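# How can an app be free?

Maybe you have a game on a tablet at home, and your family paid nothing for it. Still, many people worked on this game. Somebody wrote the code, somebody drew the pictures and somebody made the music. These people must buy food and pay for their homes, the same as a baker or a bus driver. So from where does the money come?

On this page we look at the different ways. Most free apps use one of them, and many apps use several together.

## Way one: adverts

An advert is a message from a company that wants to sell something. When an app shows you an advert, the company behind the advert pays the people who make the app.

For one advert on one screen the payment is very small, often much less than one penny. This is why apps with adverts need a lot of users. If only your class uses the app, the adverts will not even pay for a sandwich.

Let us imagine that Meléndez is a shop for bicycles in the town of Fenton. The shop wants more customers. It can pay a weather app to show a picture of a bicycle on sunny mornings, but only to people who live near Fenton. A person in another country will not come to the shop, so an advert there would be wasted money.

To choose the right people, the app must know something about them, for example in which town they are. This kind of knowledge is called **data**. In many countries there are laws about what an app may collect, and the rules for children are more strict.

## Way two: paying for extra things

Some apps are free at the beginning, but certain parts cost money. You can play the first levels and then you must pay for the next ones. Or you can buy a hat for your character, or more coins.

This is called an **in-app purchase**. Purchase is another word for something you buy. The coins in the game are not real, but the money you pay for them is real, and it comes from the bank account of a grown-up. Always ask before you press a button with a price on it.

## Way three: paying every month

A **subscription** is a payment that comes again and again, usually each month or each year. You know it perhaps from films or music. The app works without it, but the people who subscribe get something more, such as no adverts.

Let us make a calculation. Gralach is a puzzle app with 1,000 players. Most of them use it for free, but 60 players pay £2 each month.

- Money that comes in: 60 × £2 = £120
- Money that goes out for computers and tools: £109
- Money that is left: £11

You see that £11 is not much! Nobody can live from it for a month. The makers of Gralach probably have another job too, and they work on the puzzles in the evening. They hope that more players will come and that more of them will subscribe.

## Way four: money from investors

An **investor** is a person or a company that gives money to a business when it is still small. In return, the investor gets a part of the business. This part is called a **share**.

Think of Trivunen, a young company that makes an app for learning to read music. It has no adverts and it asks for no payment yet. Investors pay for the work, because they believe that Trivunen will earn money later. If this happens, their share becomes worth more than they paid. If it does not happen, they can lose everything they put in. Both things happen often with new companies.

Investors do not wait for ever. One day the company has to choose one of the other ways, and then a free app can suddenly have a price. Grown-ups sometimes get quite angry about this.
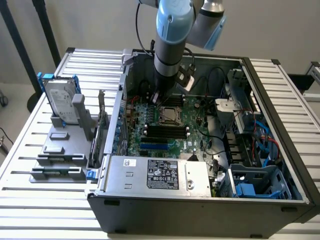
**Why do some apps cost money from the start?**

Their makers prefer to ask for one payment from each user, and then they do not need to show adverts or sell extra things. Fewer people will download such an app, but each of them has paid.

## Some words to remember

**Advert:** a message that tries to sell you something.

**Data:** facts that are collected and stored, for example your town or your age.

**In-app purchase:** something you buy inside an app.

**Subscription:** a payment that is repeated, until you stop it.

**Investor:** somebody who gives money to a business and gets a part of it.

## Something to try

Choose one free app which your family uses. Look at it together with a grown-up and try to find out which of the four ways it uses. In the app shop there is often a small line under the name, with words like "Contains ads" or "In-app purchases". Write down what you find, and compare it with a friend who has chosen a different app.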